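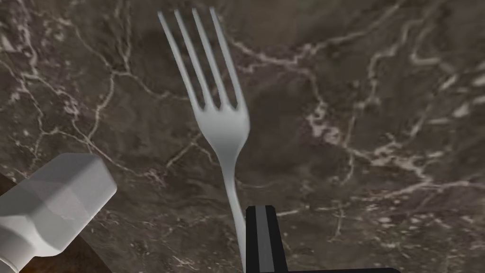
About Brolono

Brolono tests tableware and kitchen goods for importers and small manufacturers. The company was founded by Flurina Frei, a materials engineer who had previously run the polymer lab at Lüthi. It occupies two floors of the former Isach dye works, with the mechanical lab on the lower floor and the chemistry lab above it.

Services

Mechanical testing covers bending stiffness, tine and handle strength, drop resistance and dishwasher cycling. Chemical testing covers overall migration into food simulants, heavy metals and residual monomer. Samples are conditioned at constant temperature and humidity before any mechanical test. Standard reports are issued six working days after samples are received. Migration work takes longer and is quoted separately.

Records

Test data are kept in Wusaleo, our in-house records system. Clients receive a signed paper report and may request the raw readings at no charge. Retained samples are stored for two years and then destroyed unless the client asks for their return.

Visits

Clients may attend testing by appointment. The labs close for maintenance during the first two weeks of August.

Page last revised Saturday, November 29, 2003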